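The result was 301 out of 352, and Valquíria Conceição did not trust it.

She had written the method herself. The arm moved tubes from one rack to another, and after each one the policy was asked a single question: how sure are you that it is seated? The answer was a number. The force sensor gave a second number, which the policy never saw. If the two agreed, the trial counted. Sadeghi, who ran the group at Ulby, called this the honesty score and had already put it on a slide.

In March the score had been 8 out of 352.

"You retrained it," Sadeghi said. "It got better."

"I changed the tablecloth."

He looked at her over his coffee. She explained it again. The old cloth was plain gray. She had put on one with big colored blocks and black lines, to see whether the policy would fall apart. It had the same weights and the same racks, and the seed was still 2232. Only the cloth was new.
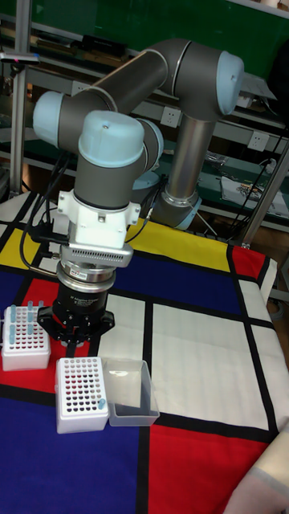
*The arm over the two racks, patterned cloth.*

She ran it again that evening with the lights in the hall turned off. The gripper went down, closed, came up, went across. She didn't watch the tubes anymore. She watched the two numbers on the screen, one under the other, and they kept close together like people walking home.

At trial 40 or so she began to see what it was doing. Before it answered, the arm waited. The pause was short – less than a second – and it was not in the code. On the gray cloth there had been no pause at all.

She called Hisura, who had built the policy and left for a job at Imulora.

"It waits," Valquíria said.

"For what?"

"I think it's checking the tube against the lines. If the tube leans, the line behind it looks broken."

Hisura was quiet for a while. A dishwasher was running on her end.

"So it never had anything to check against before," she said.

"No. It was guessing, and we marked it down for lying."

She hung up and opened the draft. She deleted the word honesty from the title and sat looking at the gap. Then she went down the hall to find the gray cloth, so she could run the whole thing again.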